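Ledcombe Sloped-Wall Bin, Large, Grey
Storage and Handling – Open Bins and Trays

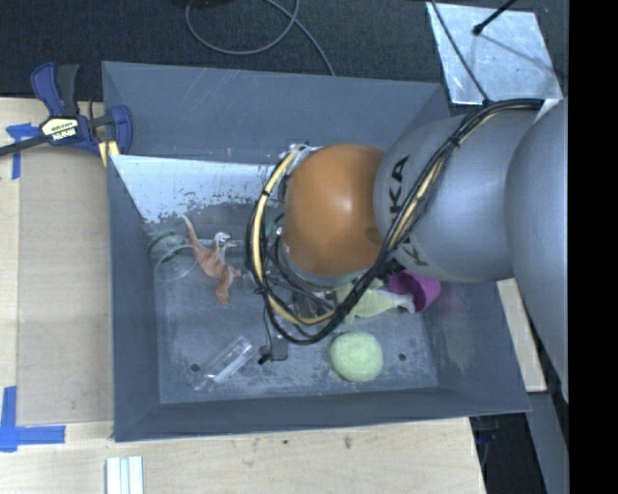 The Ledcombe Sloped-Wall Bin is a large open container for benches, sorting tables and shared work areas where mixed small items need to be kept together and within reach. It is supplied in grey only. The bin is rectangular, with four walls that slope inward to a flat floor, so that balls, toys, small containers and similar items tend to settle toward the centre and do not lodge against the sides.

The bin was developed by Brunix for schools, toy libraries, laboratories and packing rooms, and has been part of the Ledcombe range for several years. It replaces the earlier straight-sided model, which remains available as a spare part for existing Rønning trolleys.

Intended use

The bin is suitable for loose, dry articles of irregular shape. Typical contents include soft balls, plastic figures, clear tubs and lidded jars, craft supplies and returned items awaiting sorting. Transparent containers may be difficult to distinguish against the grey floor under strong overhead lighting. Where this is a concern, the matte liner (sold separately) is recommended.

The bin is not intended for liquids, foodstuffs without packaging, or sharp tools. It should not be used as a step or a seat.

Specifications

Colour: grey
Form: rectangular, open top, four sloping walls
Length at rim: 700 mm
Maximum evenly distributed load: 50 kg
Lid: not supplied
Warranty: 2 years from date of delivery

Placement

The bin should stand on a level surface that supports the whole of the base. Timber benches and tabletops are suitable. On oiled or freshly varnished timber, allow the finish to cure fully before the bin is put in place, and use the felt base pads to prevent marking. Leave clear space on at least one long side for access.

Bins in daily use should not overhang the edge of a table. If the bin must be moved while loaded, two people are required.

Surface wear

Scuffing of the floor is to be expected in service and is most pronounced where items are regularly dropped, dragged or picked up. Such wear is cosmetic and does not reduce the rated load. It is not covered by the warranty. Customers who require a consistent appearance, for example in a reception area or display room, may wish to order the liner at the time of purchase.

Cracks, splits at the corners or distortion of the walls are a different matter. A bin showing any of these should be emptied and withdrawn from use.

Cleaning

Remove all contents and wipe the interior with a soft cloth, warm water and a neutral detergent. Dry thoroughly before refilling. Felt-covered and fuzzy items shed fibres, which collect in the angle between floor and wall – a soft brush is adequate for removing them. Do not use solvents, abrasive pads or pressure washers.

Accessories

Jando matte liner, grey, to suit large bin
Felt base pads, self-adhesive
Label holder, clip-on, for short wall
Replacement floor panel (Ledcombe-certified installers only)

Ordering and delivery

Bins are sold individually or in packs of five. Orders from schools, municipal libraries and registered charities are eligible for institutional pricing, and a purchase order number must be quoted at the time of ordering. Delivery normally takes about 5 business days within metropolitan areas. Regional and remote deliveries are arranged by separate quotation.

Goods should be inspected on receipt. Damage in transit must be reported in writing, with the delivery docket attached, before the bin is put into service. The current price list is valid until the end of November.

Enquiries concerning specifications, bulk orders or replacement parts should be directed to Ulla Jääskeläinen, Product Manager, Storage and Handling, at the Ledcombe office.

Related products: Ledcombe Sloped-Wall Bin, Small – Rønning Bench Trolley – Brunix Divider Set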